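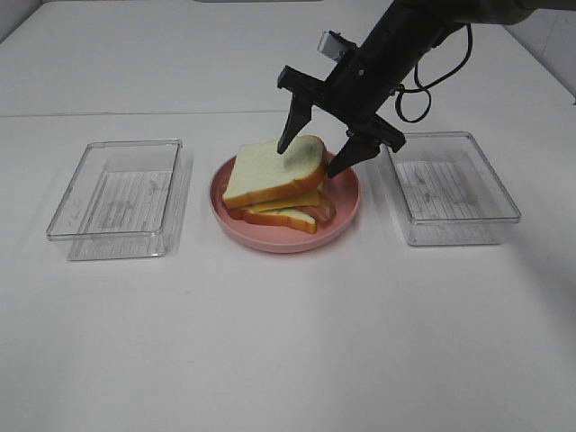
Slide 1. Lunch as a benchmark

Hello, I'm Elaine Paiva. Wait for people to sit. Thank Ivone Bastos, who wrote half the code and declined to be on stage.

Say early: we picked sandwiches since everybody in the room is already an expert reviewer.

Slide 2. The question

Can one policy learn the order of a stacking job from demonstrations alone, with no recipe handed to it? Our policy is called Norov. The baseline is Gruvavetti, which gets the recipe in writing and still loses its way.

Slide 3. Data

3,796 demonstrations, each labeled only with the final stack. Don't say "only" too proudly. Labeling took until March.

Held-out set is 300 orders. A quarter of those use a sequence the policy never saw in training. Pause, let them write it down.

Slide 4. Two views

The fixed camera gives the layout. The wrist camera gives the close work: which layer is on top, how far it sticks out, where the loose pieces lie beside the plate. 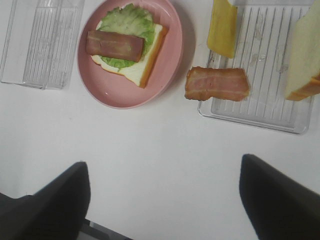
Drop the wrist view and success falls by 25 points. Drop the fixed view and it falls less than I predicted in the grant application, so let's move along.

Slide 5. Results

Norov finishes 80 percent of held-out orders. We score the order of the layers and whether the stack stays up. Neatness isn't scored – if it were, I'd be giving a shorter talk.

Most failures come at the second layer. Thin, floppy pieces slide when the fingers open, and the policy then carries on as if all is well. I have had colleagues like this.

Slide 6. What didn't work

Slower release. Faster release. A penalty for crooked stacks, which taught it to stop stacking.

Slide 7. Next

Recovery data, collected on the Ziro arm starting Tuesday. Somebody from the Medeiros lab will ask about real food. Answer: later, and with a mop.

Leave up to five minutes for questions. Repeat each one into the microphone.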